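Mortgage workshop notebook, 21 May 2022
Back onto the repayment calculator today, with a big pot of tea and (I'm afraid) rather more muddling than I'd planned!

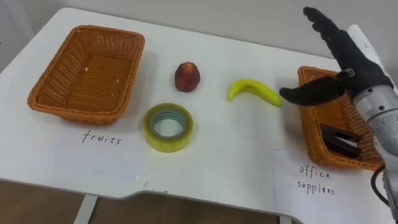
Arrears letters, second go
I ran the Horkier sample loan through again at 542 a fortnight, then at 525, and the Josten sheet still labelled the lower one as a missed payment when it's only a short one. Lovely sheet otherwise, and the colours are much easier on the eyes now. I've moved the reminder to 60 days and put the late fee of 200 on its own line, so anyone reading the letter can see what they're being charged.

Still to do
Sial wording for hardship requests, which is far too stern for my liking. Furnar template can wait till August.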